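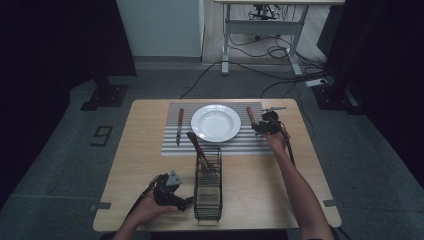
White plate on a striped placemat, knife to the left.

Pledska Street Residents' Group
Minutes of the meeting held 2022-09-14

Chair: Hwa-young Ra
Minutes: Sudheer Lobo
Apologies: Medport (no reply to the invitation, taken as apologies)

1. Minutes of the last meeting
Agreed, with one change. Under item 4, "the council will resurface the lane" should read "the council says it will resurface the lane".

2. Street supper
The chair reported that the date is still not fixed. Last year's supper was said to have "paid for itself". Sudheer had gone through the receipts and found this was true only if the hire of the tables was left out. The tables were hired. He asked that they be put in this time.

Stelmakh, the caterers, have quoted £205 for a cold supper. The quote doesn't say how many people it feeds. Hwa-young to ask. There was a suggestion from the floor that everyone bring a dish instead, as was done in February, when the meeting remembers nine potato salads. No vote taken.

It was proposed that households bring their own plates and cutlery to save on hire. Several people doubted they would get them back. Labels were mentioned. The meeting was not convinced by labels.

3. Parking
Medport's letter was read out. It promises "improved turnover of spaces" once the new permits come in. Sudheer asked what turnover meant for someone who lives here and wants to leave the car where it is. The letter does not cover this. It also says residents were consulted. Those present were asked whether they had been consulted, and no hands went up.

Agreed to write back asking who was consulted and when. The chair said she would not expect much.

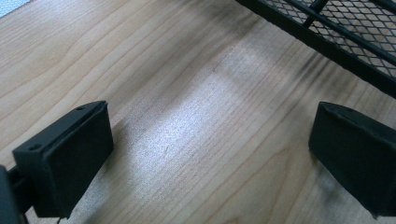
4. Lane lighting
Two of the lamps behind the garages are still out. Grustent, who have the repair contract, marked the job as done on their website on the same day it was reported. A member walked down before the meeting and it was dark. Hwa-young has rung them twice and been given a different job number each time. She will try a third time and ask for a name.

The meeting discussed buying solar lights for the lane. Opinion was split. The ones by the allotment gate gave out in their first winter, and the box had said five years. Left for now.

5. Newsletter
Sudheer asked whether anyone reads it. Three people said they did. One of them writes it. To carry on until the printer ink is used up, then look at it again.

6. Any other business
The notice about bins has gone missing from the board again. It will be put back with longer screws.

Actions
HR: Stelmakh, numbers and whether bread is included. Grustent, lamps.
SL: letter to Medport. Full costs of last year's supper, tables included.

Next meeting: to be fixed when the hall sends its list of free evenings, which was promised for last month.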